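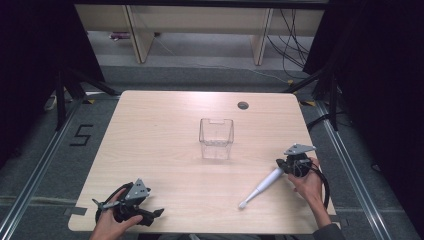

Bei Rekurine entscheidet sich die Qualität eines gelernten Greifverhaltens lange vor dem ersten Trainingslauf, und zwar an einem Tisch. Das Projekt sammelt in einer Halle der Firma Prutport Beispiele für beidhändige Alltagshandgriffe. Ruxandra Coman leitet dort die Datenerfassung. Zum Gespräch kommt sie an einem Dienstag direkt aus einer laufenden Aufnahmereihe, in der es um Badutensilien geht: eine weiße elektrische Zahnbürste im rechten Handgreifer, der linke noch leer, dazwischen ein durchsichtiger Kunststoffbecher. „Die Aufgabe lautet: Bürste aufnehmen, Becher mit der anderen Seite fixieren, Bürste hineinstellen, beide Greifer zurückziehen“, sagt Coman. „Als Satz sind das vier Schritte. In den Daten liegen dazwischen sehr viele Zustände, die wir getrennt betrachten müssen.“

Der Datensatz zu dieser Aufgabe umfasst derzeit 722 freigegebene Episoden. Aufgezeichnet wurden fast 1.000. Die Differenz geht zum größten Teil auf Synchronisationsfehler zwischen den Kameras zurück, ein kleinerer Teil auf abgebrochene Durchgänge. Misslungene Griffe bleiben grundsätzlich erhalten, sofern die bedienende Person sie innerhalb derselben Episode korrigiert. „Ein Modell, das nur saubere Trajektorien gesehen hat, verlässt nach dem ersten Fehlgriff den bekannten Bereich“, erklärt Coman. „Die Korrektur ist für uns der teuerste Abschnitt, man kann sie schlecht bestellen. Wenn ich jemandem sage, er soll absichtlich danebengreifen, dann sieht das auch so aus.“

Warum Handgreifer

Die Bedienenden führen die Greifer selbst. Ein Roboterarm ist an der Erfassung nicht beteiligt. Auf jedem Greifer sitzt eine dreieckige graue Platte, deren Lage laut Coman fortlaufend mitgeführt wird. Die Öffnungsweite wird getrennt protokolliert und erst in der Nachverarbeitung mit der Pose zusammengeführt.

Vor dem jetzigen Aufbau hat die Gruppe mit Fernsteuerung gearbeitet. Der Durchsatz sei zu gering gewesen, sagt Coman, und die Bewegungen hätten systematisch gestockt. „Wer über eine Konsole steuert, wartet nach jedem Teilschritt auf die visuelle Bestätigung. Das Modell lernt diese Pausen mit. Mit dem Greifer in der Hand verschwinden sie weitgehend, dafür bekommen wir Bewegungen, die der Zielarm in dieser Geschwindigkeit nicht ausführen kann. Die filtern wir anschließend gegen seine Gelenkgrenzen.“

Als Zielsystem dient ein Arm mit der internen Bezeichnung Hiketti, dessen Greifer dieselbe Fingergeometrie besitzt. Auf diese Übereinstimmung legt Coman Wert. Die Kamera am Greifer sieht bei jeder Aufnahme die eigenen Finger, und das Modell nutzt deren Lage im Bild als Bezug. Weicht die Form später ab, verschiebt sich der geschätzte Kontaktpunkt.

Verschleiß ist dabei ein eigenes Thema. Die Beläge auf den Innenseiten der Finger fransen aus, nehmen Staub an und verlieren Fasern. „Am Anfang haben wir bei jedem losen Faden getauscht“, berichtet Coman. „Dann hatten wir ein Modell, das ausschließlich neuwertige Beläge kannte, und auf dem Zielarm saßen gebrauchte. Jetzt lassen wir einen abgenutzten Zustand zu und tragen ihn in die Metadaten ein. Getauscht wird, wenn sich der Belag im Kontakt verschiebt. Eine hochstehende Kante oder ein Faden am Finger reicht dafür nicht aus.“

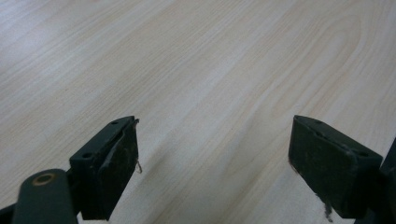
Der leere Greifer als Datenpunkt

Zu jeder Episode gehört ein Abschnitt ohne Objekt zwischen den Fingern. Coman bezeichnet ihn als Nullstrecke. Beide Greifer werden geöffnet über die Tischfläche geführt, bevor die eigentliche Handlung beginnt. Aus diesem Abschnitt bestimmt die Auswertung die Ruhelage der Finger im Kamerabild und prüft, ob sich die Halterung gegenüber dem vorigen Durchgang verstellt hat.

Die helle Holzmaserung des Tisches war anfangs umstritten. Ein Teil der Gruppe verlangte eine einfarbige Unterlage, weil sich Objekte davor leichter segmentieren lassen. Coman hielt dagegen: „Für die visuelle Odometrie brauche ich Struktur. Auf einer homogenen Fläche driftet die Posenschätzung, sobald der Greifer tief über dem Tisch steht und nichts anderes mehr sieht. Die Maserung liefert mir Merkmale. Sie liefert mir aber auch die Gefahr, dass das Modell einen bestimmten Bogen im Holz mit der Ablageposition verknüpft. Deshalb wird der Becher zwischen den Episoden versetzt, und zwar nach Liste.“

Die Liste erzeugt ein Programm namens Ursu. Es gibt vor jeder Episode die Startlage der Objekte aus und wählt dabei aus 64 Zellen eines gedachten Rasters. Von Hand gewählte Positionen hätten sich nach Comans Auswertung stark in der Tischmitte gehäuft. Gespeichert wird die vorgegebene Zelle, zusätzlich die aus dem ersten Kamerabild geschätzte tatsächliche Lage. Weichen beide um mehr als eine Zelle voneinander ab, geht die Episode in die manuelle Durchsicht.

Transparente Objekte bleiben schwierig. Von den Wänden des Bechers sind je nach Blickrichtung nur schwache Kanten zu erkennen, und die Tiefenschätzung liefert an dieser Stelle häufig den Abstand zur Tischplatte. Auf die Frage, ob man nicht einen undurchsichtigen Becher verwenden könne, antwortet Coman knapp: „Könnte man. Dann hätten wir Daten für undurchsichtige Becher.“

Annotation nach Kontaktphasen

Die Episoden werden in Phasen zerlegt: Annäherung, erster Kontakt, geschlossener Griff, Transport, Lösen. Den Beginn des geschlossenen Griffs setzt die Software anhand der Öffnungsweite, die übrigen Grenzen setzt eine Person. Bei zylindrischen Gegenständen liegt die Automatik oft richtig, bei flachen oder nachgiebigen deutlich seltener.

„Ein runder Griffkörper zwischen zwei parallelen Belägen ist geometrisch dankbar“, sagt Coman. „Er kann sich allerdings um die eigene Achse drehen, ohne dass sich die Öffnungsweite ändert. Im Protokoll sieht der Griff dann vollkommen stabil aus.“

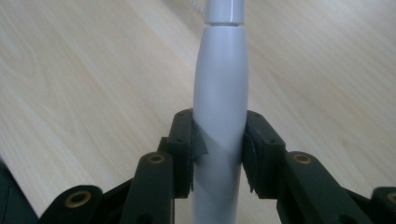
Um solche Drehungen zu erfassen, vergleicht ein nachgelagerter Schritt die Textur des Objekts über mehrere Einzelbilder. Bei glatten, einfarbigen Oberflächen versagt das Verfahren, weil ihm die Merkmale fehlen. Aufgeklebte Marker lehnt Coman ab. Sie seien im Betrieb später nicht vorhanden und würden vom Modell erfahrungsgemäß sofort als Anhaltspunkt verwendet. Stattdessen vermerkt die annotierende Person ein Feld „Drehung unklar“. Episoden mit diesem Eintrag bleiben im Training, werden für die Auswertung der Endorientierung jedoch nicht herangezogen.

An der Erfassung waren bisher 17 Bedienende beteiligt. Coman begrenzt die Zahl der Episoden pro Person und Sitzung, da sich die Bewegungen mit zunehmender Übung angleichen. „Nach einer Stunde hat jeder seinen Weg gefunden und fährt ihn immer wieder ab. Das ist ergonomisch sinnvoll und für die Verteilung ungünstig. Wir wechseln dann die Aufgabe oder tauschen die Seiten, sodass die linke Hand die Bürste führt.“ Die Seitenwechsel hätten die Fehlerquote bei der Aufnahme erhöht und zugleich den größten Teil der brauchbaren Korrekturen geliefert.

Eine Veröffentlichung der Daten ist für Juni vorgesehen, zunächst ohne die Tiefenbilder. Deren Kalibrierung wird noch einmal gerechnet. Coman nennt als Grund eine Temperaturabhängigkeit, die erst beim Vergleich von Vormittags- und Nachmittagssitzungen aufgefallen sei. Bis dahin sollen weitere Episoden mit vertauschten Seiten hinzukommen. „Für die Bürste reicht es dann vermutlich“, sagt sie. „Beim Becher bin ich mir nicht sicher.“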